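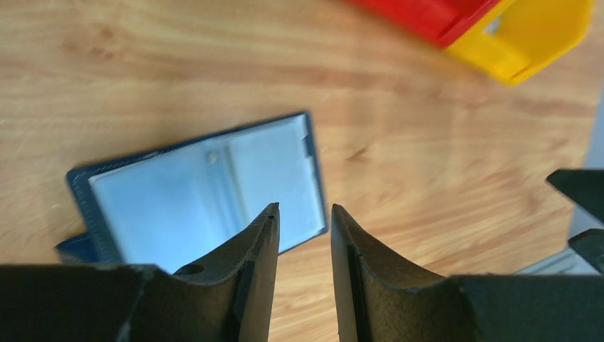

Posted by the Grusley bench, 20th June
Filed under: finishes, complaints

Oil test, continued. Both hardwax oils went on the offcuts last night, the Clovumetti on the left half of each board and the Skisevico on the right, with a strip of tape down the middle that I was very proud of until I pulled it off. The Clovumetti creeps. It went under the tape on four boards and left a scalloped edge like a cheap pie.

Shop temp 68 when I started, 51 percent humidity. Same this morning, so for once I can't blame the weather.

Notes while I remember them:

Clovumetti smells like oranges for ten minutes and then like a garage. Wipes off easily if you get to it within 17 minutes. I got to board 3 later than that. Board 3 is now a study in streaks and will be sanded back to 180 when I have forgiven it.

Skisevico is thicker and needs to be worked in with a pad. The can says "a thin coat," which is the sort of thing cans say. Thin by my standards was still too much on the end grain, and there were shiny freckles this morning. Knocked them down with a gray pad, no harm done.

Color: the Clovumetti warms the wood more. On the ash it goes slightly yellow, on the cherry you'd never know. The Skisevico stays closer to raw, maybe a little flat. I keep changing my mind depending on which window I stand near.

Water ring test: wet glass left on each half overnight, starting tonight. Please do not drink from the glasses. Please do not tidy the glasses. Last time they were tidied and we learned nothing except that somebody here does own a dish towel.

Coffee and vinegar after that, then the hot mug, once the second coat has had its full cure. Guerra wants an answer for their counter order by August, and I'd like it to be a real one.

To do: more lint-free rags, the ones in the drawer are lint. Lay used rags flat outside, not in the bin. Relabel board 6, which I have written on twice with different numbers.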